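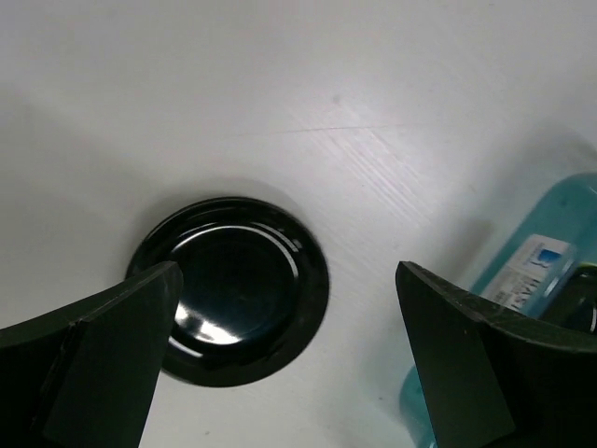
El método que Trefor Maddocks trajo a Brulen cabía en media hoja, y creo que por eso tardamos tanto en tomarlo en serio. Decía, con aquella letra suya de farmacéutico, que a la mano había que enseñarle primero a dudar y después a coger. Nosotros llevábamos todo el invierno haciéndolo al revés, dándole botellas y más botellas, y la mano las cogía o no las cogía, y cuando no las cogía le enseñábamos otra vez lo mismo, como esos padres que repiten la pregunta más alto. Aquella tarde la botella turquesa estaba tumbada a la derecha, medio tapada por uno de los dedos verdes, y entre los dos dedos lo que quedaba era el desagüe, negro y redondo, con su media luna de luz en el borde. Maddocks se sentó en el taburete, se quitó las gafas y dijo:

—¿Y ahora qué cree que tiene delante?

Lo decía de la máquina, claro, pero contestó Carrasco, que contestaba siempre, y dijo que un tapón.

—Pues que lo diga ella —dijo Maddocks—. Con un número.

Ese era todo el invento, y perdonen si lo cuento mal, que yo entré en el laboratorio para llevar las cuentas y acabé apuntando ensayos porque tengo paciencia y el pulso firme. Antes de cerrarse, la mano tenía que decir cuánto se fiaba de lo que veía, de cero a cien. Si se fiaba menos de 70, no cerraba: se apartaba un poco, miraba desde otro lado y volvía a preguntarse. Skestari, que había escrito casi todo el programa y lo quería como se quiere a un hijo algo torpe, protestó que así iríamos lentísimos. Y fuimos lentísimos, en eso tuvo razón. Hubo días de abril en que me dio tiempo a hacer un jersey entero de manga (la izquierda, la derecha me salió más larga) entre que la mano miraba, se apartaba y volvía a mirar.

Hicimos 543 intentos. Los tengo todos en tres cuadernos de tapa dura, con la fecha, la luz que había y una columna que ponía «observaciones» y donde yo escribía cosas que luego no servían para el artículo, como que llovía o que Skestari había traído rosquillas. Con el método viejo, de cada 10 veces la mano se iba a por el desagüe 2, y lo hacía con una seguridad que daba un poco de vergüenza ajena. Con el de Maddocks siguió equivocándose, pero de otra manera: se paraba encima, daba un número bajo, un cuarenta, un treinta y ocho, y se retiraba despacio. La primera vez que la vi hacerlo dejé las agujas en el regazo. Me acordé de mi madre cuando se le fue yendo la vista, que acercaba la mano a la taza y antes de tocarla esperaba un momento, por si era otra cosa.

No se lo conté a ninguno. Lo puse en observaciones, «como mamá con la taza», y Maddocks, que se leía los cuadernos enteros, no dijo nada, pero al día siguiente me preguntó cómo se llamaba ella.

—Viltarari —le dije—. Era el apellido, pero todo el mundo la llamaba así.

El artículo salió en mayo de 2024, con sus gráficas y sus agradecimientos. El método figura como procedimiento Viltarari, y Carrasco todavía cree que es un pueblo de Finlandia.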